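Gruscombe Community Computer Reuse Scheme
Frequently asked questions

Who may donate equipment?
Any household or small business within the Gruscombe and Tully areas may donate. Schools should write to the scheme first, as a separate form applies.

What do you accept?
Desktop computers, laptops, flat screens, keyboards and mice. We do not accept printers, televisions or anything with a cracked screen.

Is there a limit on the number of items?
Households may bring up to three items per visit. Larger donations are collected from business addresses by arrangement with Cathal Sheehan.

Should I remove my files beforehand?
Please copy anything you wish to keep and sign out of all accounts. Drives are erased with Testach before a machine is passed on. A drive that cannot be erased is destroyed, and a certificate is available on request.

May I donate a computer with parts missing?
Yes, provided that the case and main board are present. Memory, drives and graphics cards are also accepted separately. 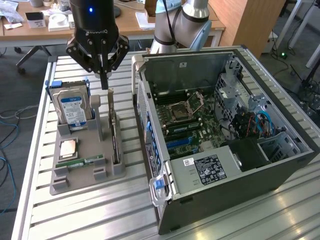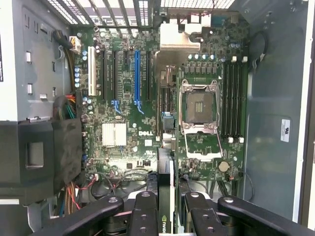
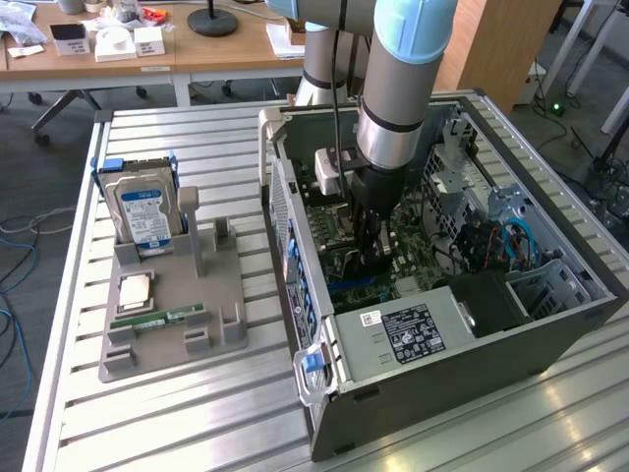
Computer parts, including a hard disk drive (first picture), and desktop cases with the main board in view (second and third).

Who receives the computers?
Residents referred by a library, a school or an advice service. Last year 117 machines were placed in homes. We regret that we cannot take requests made directly by members of the public.

Is there a charge?
Donation is free. Recipients pay nothing for the computer itself – a small delivery fee may apply outside Gruscombe.

Where and when can I bring items?
The Pitville counter is open on weekday mornings until noon. It is closed throughout January. Items must not be left outside the door.

How do I make a complaint?
Complaints should be addressed in writing to Rónán Ó Briain, Scheme Manager, at the Pitville office. A reply will be sent within two weeks.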